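Fri 19 June

Long one today, so this is mostly so I don't forget it by Monday – and so Amber can stop asking me in the hallway how it went.

The Goten line at Cheetham has been sorting returns by itself for 14 days now. I went over at lunch and stood with the morning crew for a while (they were very nice about me being in the way!). Boxes and cartons go through like a dream. Anything soft still ends up in the reject bin, and the reject bin is now somebody's whole job. Before the changeover four people took turns at the belt and talked all day. Now one person clears rejects at one end, one watches the screen at the other, and two got moved up to Sinwood for packing. Same pay, nobody laid off, but the woman on rejects told me she misses having someone to talk to more than she minds the work. I wrote that down word for word because I don't think it's in any of our reports.

Numbers, for what they're worth. Out of 2000 items on Wednesday's log, 55 were kicked out as "no grasp." I went through the list over coffee and it's tubes, pouches, squashed cups, and one glove. So it's our training set, I'm pretty sure of it. We have tons of rigid stuff and hardly anything that gives when you squeeze it.

Which is why I've been on soft items with the hand-held gripper. Notes to self:

– go in over the middle of a tube, keep away from the cap end
– close slowly, the pads want to push a light thing sideways before they pinch it
– crumpled paper cups: try the rim first, then the body, and log which one
– swap arms every so often, my wrist is killing me

Target is 100 clean grasps per item type before July. Amber Ellwood thinks that's low, I think it's plenty if we vary the angle enough. We'll see who buys lunch.

Other thing. Trolutton want the same line in their returns room and they're asking how many people it "frees up." I'd like us to go talk to their crew before we answer that. Could we put the reject station next to the screen, so the two people are at least side by side? It's a longer conveyor and a bit more money, but I'd really like to see it on the drawing. I'll sketch something this weekend and leave it on the big table for whoever is in first. 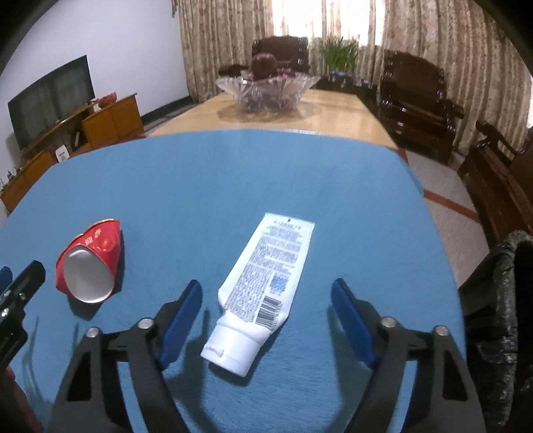
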